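July 27, 2023
Grava arm, fruit into bowl task, bench 2

Started late, the bench was still set up for the junior group. Swapped the power brick back to the one with the green tape, the other one sags when all the joints move at once. Homed the arm twice. The second time it came up clean, so I left the offsets alone.

Plan for today was to sort out the apple pick before the club goes to Predley in December. The rules sheet says fruit to bowl, no dropping, no dragging the bowl, cloth supplied by the organisers and not known until the day. We've been practising on the green check because it's the worst one we own for the edge detector. If it copes with that it should cope with whatever they hand us.

First block was 30 attempts with the settings from last time. Got 19 clean. Most of the misses were the same fault: one finger arrives early, nudges the apple, and the other closes on a fruit that has moved over. The apple is near the limit of how wide the jaws open, so there's very little room for error sideways. Lemons never showed this up.

Tried slowing the last part of the approach. Helped a bit but the run gets too long. Then tried stopping short, closing halfway, and going down the rest of the way with the jaws partly shut. Worse. The tips rode up on the shoulder of the apple and it rolled. Took that out again.

What I think is happening is that the centre estimate is pulled towards the highlight. The red mask has a hole in it where the light comes off the skin, and the fit treats the hole as background. With the overhead light on, the hole is always on the same side, so the error is always in the same direction.

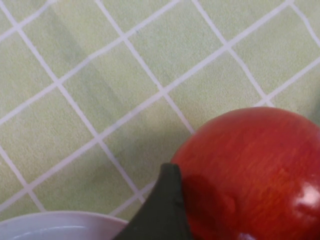 Van Rooij read this over at lunch and reckons the mask is a side issue, and that we should stop trying to arrive dead centre at all. The argument was that a gripper with a bit of give can touch on one side first, feel the current rise, shift over and then close, and that the teams who did well last year mostly worked that way. Also said filling the hole in the mask is a one-line job and I should do it anyway.

Fair enough. Did the fill first. Closed the mask before fitting the circle and reran the logged approaches offline, 645 stills in the folder. The centre moves over towards the highlight side as it should have all along, so I had the direction of the pull backwards this morning. The mask was losing area there and the fit was leaning away from it. Leaving the paragraph up top as written so the mistake is on record.

Touch-and-shift is half in. It reads motor current on the finger side and stops the wrist when it passes the threshold. Threshold is a guess at the moment. It triggered on nothing a couple of times when the wrist changed direction, so it needs to ignore the first bit after a reversal. I ran 8 with it switched on and won't bother writing up the result until the false triggers are gone.

Bowl position: keep it on the left for now. If it's too close to the fruit the open finger has nowhere to go on the way down. Need to check whether the Predley rules give a minimum gap. The copy on the Prelau drive is last year's.

To do
Blank the current reading after a wrist reversal
Repeat the full block with the mask fix only, then with both
Try with the overhead light off and the window blind up
Get the current rules
New apple, this one is getting soft on one side
Label the bad power brick

Code is pushed to the apple branch, not merged. Arm parked, e-stop in, key back in the drawer.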